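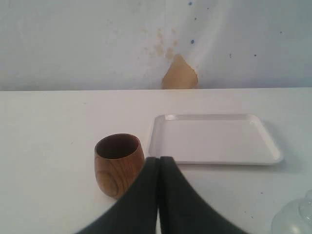 Report on our open day visit to the Okonkwo lab, Salemholm
Kelechi Amadi
5/18/18

Our class had to pick one outside visit for the automation project, and my group picked the open day at the Okonkwo lab in Salemholm. I voted for the bottling plant, so I went in a bit grumpy. I came out with nine pages of notes and a sore hand from writing, so I guess I lost that argument!

The lab is on the second floor over a print shop, and it's a lot smaller than I thought it would be. I had pictured a big hall with yellow fences and warning lights. The part I liked best was a plain white table pushed up against a white wall, and a robot arm working over it. The wall has a spot where the paint has come away and the tan stuff under it shows through, with little brown specks going up to the left. I kept looking at it while the guide was talking – it's shaped kind of like a flame.

The task they were showing is called cup to tray. There's a wooden cup on the table (a really nice one, with the grain curving across the front) and a white tray to the right of it, and the arm is supposed to pick up the cup and set it down in the tray. That's all of it. My first thought was that my little cousin can do this. Then our guide, who works on the control software, Clulivia, asked us to write down every step we would take with our own hand, and my list got to 14 steps before I even had the cup off the table. Where do you grab it? How wide do you open? How hard do you squeeze something round that gets narrower at the bottom?

The gripper is black with two curved fingers. When they're closed, the tips meet in a point, and the whole thing looks like a pointed arch from the camera on the wrist. I spent a long time at the screen showing that camera's view, and it changed how I think about the whole problem. When the gripper is down in front of things, the fingers cover a big part of the picture. They can hide the side of the cup and the front of the tray at the same time! I had just assumed a robot sees everything all the time. I asked if it minds losing sight of part of the cup and was told that's one of the main things they work on.

I also asked about the white tray on the white table, which seemed like a mean thing to do to a camera. What you mostly get to go on is the rim, where it catches the light, and the shadow next to it. We argued on the bus over whether a red tray would be cheating. I say no, if the job is just to get cups into trays. The rest of my group says yes.

Now the numbers, which our teacher asked for. The lab wants 1000 recorded tries of this one task, and they had 53 done when we came by. They plan to be finished in November. I asked why it takes so many for one cup, and the answer was that they move the cup and the tray to new places between tries, so the arm doesn't just learn one path by heart. That made sense to me right away (it's the same reason our math teacher changes the numbers on the retake).

For our own build, we're using the Gullolitz kit from the school shop, which has a two-finger gripper too but much smaller, and flat. I want to change three things in our plan after this visit. We should put our camera off to the side first and only try the wrist later. We should start with one cup and leave the marbles alone for now. And we need to write down the tries that fail as well, which we had not been doing at all. I have already made a new sheet for that and taped it inside the kit lid.

What I still don't get is how they decide how hard to squeeze. I wrote "force??" in my notes and underlined it twice, and the answer I got had a lot of words in it I didn't know. I'm going to email the lab and ask again, and I'll add the reply to the next report if it comes in time.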